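Ullow Arts Center to Show Kamonchanok Thongdee's Woven Wall Pieces
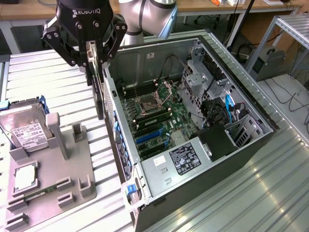
A Robotiq gripper holds a thin component over an open computer tower.

January 2019

The Ullow Arts Center has opened its new year with a show of large woven works by Kamonchanok Thongdee, a fiber artist who has kept a studio in the old feed store on Mill Street since she moved to town. The show is called "Jaidee" and fills both ground-floor rooms.

Thongdee works mostly in cotton cord, linen and wool that she dyes herself. The largest piece in the show, also called "Jaidee," hangs from the ceiling of the front room and reaches almost to the floor. It was made in 31 panels, each woven on a floor loom and then sewn to the next by hand. The colors move from a pale straw yellow near the windows to a dark brown at the far end.

The title is a Thai word that is usually put into English as "kind" or "good-hearted." Thongdee said she chose it after the piece was done.

"I had it down as 'Long Piece' in my notebook for most of the time I was weaving it," she said. "My aunt came to see it and said that word, and I wrote it on the tag."

The work took close to two winters. Thongdee wove most of the panels in the evening, after her shifts at a fabric store, and stopped for several months when the loom needed a new beam. She finished the last seam in December, a week before the piece was taken down the stairs of her studio in rolls and driven across town in a borrowed horse trailer.

The back room holds smaller works. Several are framed and a few are pinned straight to the wall. A group of narrow bands near the doorway is made from rope that Thongdee picked up from a boatyard and took apart, strand by strand, before weaving it again with wool. Visitors may touch one sample band, which is mounted on a board by the entrance. The rest of the work should be left alone.

The show was put together by Valentina Zúñiga, who runs the center's exhibition program. She first saw Thongdee's weaving at an open studio night and asked that same evening whether she had anything bigger.

"She said yes, but it wasn't finished and it might not fit," Zúñiga said. "We measured the front room the next morning. It fit with a few inches left over."

Hanging it was a slower job. The front room was built as a bank lobby and has a plaster ceiling that can't carry much weight between the joists. The center brought in Vasis, a rigging firm that mostly does work for theaters, to put up a steel track that spreads the load. The crew spent two days on ladders. Thongdee stood underneath for most of that time and had one end lowered, then raised again – the bottom edge had been casting a shadow across the panel behind it.

The lighting was changed as well. The old track lights were too warm for the yellow end of the piece, Zúñiga said, and made it look almost orange after dark. They have been swapped for cooler lamps that will stay in place when the show comes down. The front blinds will be kept half closed in the early afternoon to protect the dyed wool from direct sun.

More than 80 people came to the opening, which is a good crowd for the center in winter. Thongdee gave a short talk and then answered questions about her dyes. The straw yellow comes from onion skins, which she collects from a restaurant kitchen near her studio. The brown is black walnut, gathered in the fall and soaked in buckets behind the building.

Asked what she plans to do next, Thongdee said she wanted to weave something small enough to carry under one arm.

A number of the works in the back room are for sale, with prices starting at $800 for the framed pieces. The rope bands are being sold as a group. "Jaidee" itself is not for sale for now. Zúñiga said an office building in the next county has asked about it, but its lobby has glass on three sides and Thongdee wants to see the room before she gives an answer.

Money for the show came from the center's regular exhibition budget and a grant from the Dindix Fund, which pays for first solo shows by artists living in the county. The grant covered the rigging, the new lamps and a small printed catalog with a short essay by Zúñiga and drawings from Thongdee's notebooks. Catalogs are available at the front desk while they last and will not be reprinted.

The center will also hold a weaving workshop while the show is up. Thongdee will teach it on small frame looms in the upstairs classroom, and no experience is needed. Yarn is included in the fee, though people are welcome to bring their own. Places can be booked at the front desk or by phone. Children under 12 need to come with an adult, who will also need a place of their own.

A second date may be added if the first one fills. The classroom is shared with the ceramics program, and Zúñiga said she was still working out the schedule with the teachers there.

The center has not shown textiles on this scale before. Its last fiber show was a group display of quilts and hooked rugs, hung upstairs along the hallway. Zúñiga said she would like to do more of it now that the steel track is in. The track will remain in the ceiling and can be used for banners, screens or lighter sculpture, and two other artists have already asked for its load limits.

The Ullow Arts Center is on Front Street, next to the post office. Entry to the show is free, and donations are accepted at the door. The ground floor is step-free from the parking lot side. Visitors who need the elevator to reach the classroom should ask at the desk, as it runs on a key. Parking in the lot behind the building is free in the evening, and there are meters on Front Street during the day.

The show will stay up through the end of winter. It will be followed by the center's annual student exhibition, and drop-off details for that will be sent to schools in the next few weeks.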